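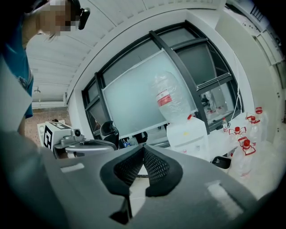
Category: Video game publishers

Flutodcombe Interactive is a publisher and developer of video games for consoles and personal computers. It operates two internal studios, Rirkik and Dusis, and licenses its production tools to outside developers. The company is best known for the Zapata series of open-world driving games.

History

The company began as a contract developer, converting arcade titles for home systems. It moved into publishing after acquiring Rirkik, a studio that had been working on a driving engine without a distribution agreement. The engine became the basis of the first Zapata game, released in November of the following year. Early reviews praised the handling model and criticized the loading times, which were shortened in a later patch.

Dusis was formed from the company's former support department. Its first assignment was the handheld version of Zapata, and it has since taken over all ports and downloadable content for the series.

Corporate structure 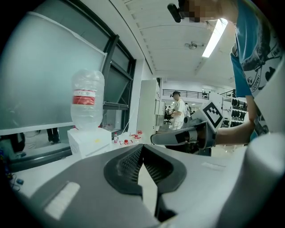 Both studios report to a single publishing office, which controls budgets, release dates and marketing. Game directors are appointed at studio level, but a change of director during production must be approved by the publishing office. The company employs over 200 people. Testing and translation are handled by outside contractors.

Shares are divided into 2 classes. Class A shares carry one vote each and are publicly traded. Class B shares carry 20 votes each and may be held only by the founding shareholders – they convert to Class A on sale. The arrangement has been opposed by some outside investors, who argue that it shields management from the effects of delayed releases.

Technology

The Rirkik engine streams map data in fixed tiles and discards those behind the player. The map of the second Zapata game is made up of 2,376 tiles, each with its own traffic and weather tables. Later versions of the engine replaced the fixed grid with tiles of variable size, and older maps cannot be loaded without conversion.

Release practice

Patches are normally issued on a Wednesday. Server support for the first Zapata game has ended, although its single-player mode remains playable offline.

See also
Open-world game
Dual-class stock
Game engine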